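Chapter 7
Small Valuables: Sorting, Cleaning and Storing Jewelry at Home

Learning Objectives
After studying this chapter, you should be able to:
Group jewelry by material before cleaning or storage.
Select a suitable container for each group.
Prepare a written inventory of a household's small valuables.
Explain why strung pieces are checked more often than solid ones.

Key Terms
clasp, cord, inventory, knotting, lined box, strand, tarnish

Opening Case: The Brutlow Household
In September, Jairo Palomino was asked to help an older relative in Brutlow prepare for a move to a smaller home. The furniture and linens were packed in two days. The jewelry took longer. Pieces had been kept in coat pockets, in sewing tins and in the drawer of a bedside table, and no list of them had ever been made. When the work was complete, the inventory ran to 138 entries, of which 16 needed repair before they could be worn.

Palomino's first decision was to stop searching for containers and to bring everything to one well-lit surface. His second was to leave the pieces unsorted until all of them had been gathered. Students often find this step untidy. It allows the sorter to match pairs, to find parts that belong together and to judge how much storage will be required.

7.1 The Work Surface
Jewelry should be sorted on a soft, flat surface. A bed covered with a clean sheet is suitable in most homes: a dropped bead does not roll far on cloth, and a hard stone is unlikely to chip. Plain fabric makes small items easier to find. Where only a printed sheet is at hand, the sorter should run a flat palm over the cloth before it is folded, as rings and earring backs are easily lost against a pattern.

The surface should be cleared of bedding that will not be used, and the box or boxes that will receive the finished pieces should be placed open within reach.
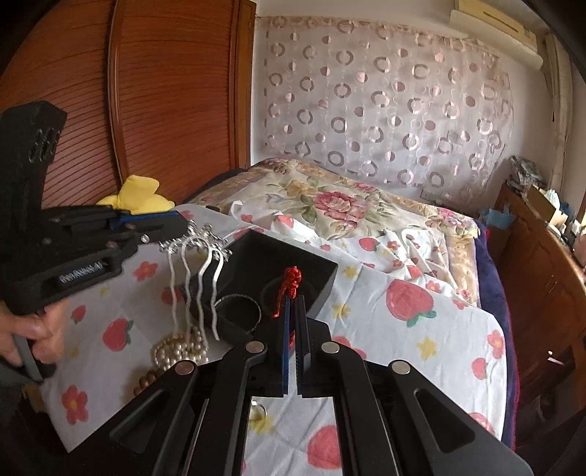 Figure 7.1 Jewelry gathered on a printed sheet for sorting, with an open black box, a coiled strand of pearls and a silver hair ornament.

Materials that differ in hardness should not share a compartment. Pearls scratch easily and are stored apart from metal. Corded pieces are laid flat – never hung – so that the knots are not pulled out of shape. Hair ornaments with long prongs are wrapped separately.

Before You Read
Rory Urquhart, who teaches the household skills course at Plumholm, asks each class to list the small valuables kept in one room of the home. Prepare such a list, noting the material and present location of each piece. Keep it for use in Section 7.4.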